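Zinholm Dessert Bar, Drestside

I had walked past Zinholm plenty of times before I went in. It's on the corner across from the Engelbrecht parking garage, and from the street it looks like a phone store. A coworker told me they had started doing frozen custard and soft pretzels, so I went in August 2019 and have been back twice.

The menu is short. Custard comes in vanilla, chocolate, and one flavor that changes. You can get it in a cup, in a waffle cone, or between two oatmeal cookies. There are also pretzels, affogato, and a root beer float. A small cup is $5 and the cookie sandwich is a little more.

Vanilla first. It's dense and smooth, with a lot of egg in it, and not as sweet as the chain places. I would order it again without any topping. The chocolate was fine but a bit chalky on my first visit and better on the second, so either they changed something or I got a bad batch. 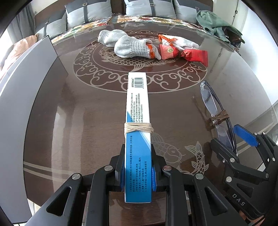

White and blue box tied with string, on one of the round tables

The changing flavor was black sesame the first time and peach the other two. Black sesame was the best thing I ate there. It tasted toasted and a little salty, and it was still good after it had melted some. The peach was mild. There were small pieces of fruit in it that had frozen hard, and I ended up leaving a few in the bottom of the cup. My sister liked it more than I did.

The cookie sandwich is too big for one person. The cookies are soft, so the custard doesn't squeeze out the sides when you bite down, but they stick to the paper. Ask for a spoon. The pretzel was ordinary and came with mustard from a packet. I wouldn't bother unless you have a kid who wants one.

Coffee for the affogato comes from Kondura, the roaster over by the train station. They pour it at the table. I thought the shot was on the bitter side, which works with the vanilla and doesn't work at all with the peach. I tried both.

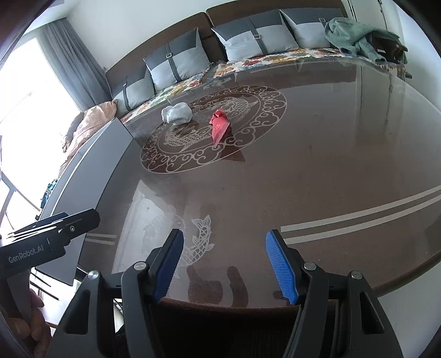

Dark glossy tabletop, with a chair just below the rim

Service was quick two times out of three. On the slow night I stood in line for 19 minutes with only a few people ahead of me. The owner, Leena Pitkänen, was at the register and apologized to everyone as they got up there. She also let me try the sesame before I ordered it. They give samples if you ask, but there's no sign saying so.

Parking on the street is hard after six. The garage is easier, and Zinholm will stamp your ticket for the first hour if you remember to bring it in with you. I forgot once and paid full price. The restroom is in the back and needs a code from the register.

They have a punch card. Ten small cups gets you one free, and sandwiches don't count, which seems stingy when they cost more. The card has to be used up by the end of September.

Vanilla cup: yes. Black sesame: yes, if they have it. Affogato: yes, with vanilla. Peach, pretzel: skip. I didn't try the float.

Four stars. Open until ten, cards accepted, no reservations.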